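Burkovon: posted cash exchange rates from Rendby and Jalleck

Tuesday, October 17, 2023
By Elīna Lapiņa

Hi, and welcome to the Burkovon readme! If you only want the file, it's called burkovon_rates.csv and it sits in the data folder. If you want to know why the spread on the Norwegian krone goes crazy every weekend, keep reading, because I've been staring at that for weeks and I have opinions.

Burkovon is a small table of cash exchange rates, copied by hand from the boards of money changers in two towns, Rendby and Jalleck. Everything is quoted against the euro. I kept it up for 40 collection days, and I stopped when my notebook was full and my feet hurt. The rates are the ones a person with banknotes in their pocket would see on the board. You can find market mid rates for free all over the place, but I couldn't find a decent record of what the counters were asking, so I made one. 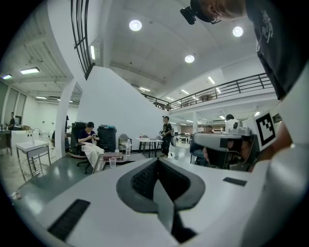 Issue 23

What's in the file

There are 711 rows. Each row is one currency on one board at one moment, with the buy side and the sell side together. Of those, 435 come from Rendby and the rest from Jalleck, where the counters open later and I was usually in a hurry to catch the bus home.

The columns go like this:

- quote_id: a plain running number. Gaps are fine, they're rows I deleted when I found I'd copied the same board twice.
- town: Rendby or Jalleck.
- counter: a short code for the money changer. The Adomaitis counters start with AD and a letter for the street.
- seen_at: local date and time, to the minute, as written in my notebook.
- currency: the usual three-letter code. You'll meet SEK, NOK, DKK, PLN, CZK, GBP and USD.
- we_buy: how many units of the foreign currency you have to hand over to get one euro.
- we_sell: how many units you get when you hand over one euro.
- fee_posted: the fixed fee in euros if the board shows one, blank if it doesn't.
- flag: blank, or one of the codes explained further down.

Please read we_buy and we_sell twice before you compute anything. The boards are written from the counter's point of view, and then quoted as foreign units per euro, so we_buy is the bigger number. I got this backwards in my first version and ended up with a lovely chart in which every counter in town was losing money on every customer – I was rather pleased with it for a whole evening.

How I collected it

On foot, with a notebook. I walked the same loop each time, starting at the Adomaitis counter near the Rendby bus station, and I copied whatever the board said without asking for a better rate. In the evening I typed the day's pages into the sheet, went and made tea, then came back and checked every line against the paper. The checking step caught far more slips than I'd like to admit (mostly a 1 that wanted to be a 7).

I didn't use the counters' websites. Two of them have one, but the web rate and the board rate can differ on the same afternoon, and mixing them would have made a mess. If you'd like web rates, scrape them separately and join on counter and hour, and do let me know what you find!

Boards change during the day, of course. I saw each one once per loop, so a row tells you about that minute and leaves the rest of the afternoon to your imagination. I wouldn't use this for anything intraday.

Flags

I kept rows with problems and flagged them, so you can decide for yourself. There are 23 flagged rows. The codes:

- S: one side of the quote was blank on the board. The missing side is blank in the file too.
- W: the sell rate looked wrong and I went back and confirmed the board really said that.
- N: my handwriting. I'm fairly sure of the number but I wouldn't bet on the last digit.

W is the fun one. At one Jalleck counter the Danish krone was posted with its two sides swapped, which means you could have walked in with euros, bought kroner, sold them back and left with more than you came with. I didn't try it. I did think about it on the bus.

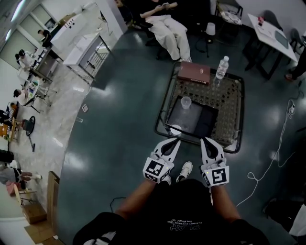 Can I average we_buy and we_sell to get the market rate?

You'll get a number somewhere near it, but the counters don't set their two sides evenly around the mid, so the average is off by a different amount for each currency and each counter. Get your mid rates from a proper source and use the file for the gap.

Things I noticed

Take these as notes from somebody who spent too long with a small sample.

The spread on the pound and the dollar is narrow and dull. Every counter seems to watch every other counter on those two, and they move together, often to the same last digit. With the Czech koruna it's a free-for-all. Two counters on the same street can be miles apart, and neither seems bothered.

Weekends are wider. From Friday evening the krone pairs open up, and by Sunday the Norwegian one is the worst deal on the board. My guess is that the market is closed, the counter can't pass its notes along until Monday, and it would like to be paid for the wait. But it could just as well be that weekend visitors don't compare prices. The file can't tell those two stories apart and I'd be happy if somebody with better data could.

A quiet day in the market doesn't mean a quiet day on the boards. In September there was a stretch where the Swedish krona barely moved against the euro, and the boards in Rendby still shuffled up and down as if something had happened. I think some of that is stock: if a drawer is full of kronor, the buying rate gets worse until some of them leave.

And the fee! A counter with a beautiful rate and a fixed fee is fine for changing your vacation money and awful for changing a single note. If you rank counters by rate alone you'll put the wrong one on top for small amounts. Use fee_posted.

What it's good for, and what it isn't

I built it to practice on, and I've since used it to show friends how a spread works, with prices from streets they know. It's a nice size for a first go at cleaning, joining and plotting. It would also do as a sanity check if you're writing a travel money calculator.

Please don't trade on it. Please don't use it to say that one business is cheating either – these are two towns, one walker and a short season, and a wide spread on a slow currency can be perfectly reasonable. I also can't tell you what customers paid. Regulars get a better rate if they ask, I've heard it happen in line, and none of that is in the file.

Loading it

It's plain CSV, UTF-8, comma separated, with a dot as the decimal mark. If your spreadsheet is set to a language that uses decimal commas, import it through the menu and pick the separator yourself, otherwise you'll get rates in the thousands. Blank means blank. I never used zero for missing.

Percentage spread, the way I compute it, is we_buy minus we_sell, divided by the mid rate. Both numbers need to be from the same row. Leave out the S rows first.

Changes since the last version

- Swapped the buy and sell columns to their correct names (sorry again).
- Split the Adomaitis code into one code per street.
- Removed the doubled boards.
- Added fee_posted, which used to live in a comments column where it was no use to anyone.

License and contact

Use it for whatever you like, change it, put it in your class. A mention of Burkovon and my name would be kind. If you spot a mistake, open an issue with the quote_id and I'll dig out the notebook page and look. I still have all the pages, apart from one that got rained on in Jalleck, and those rows are marked N.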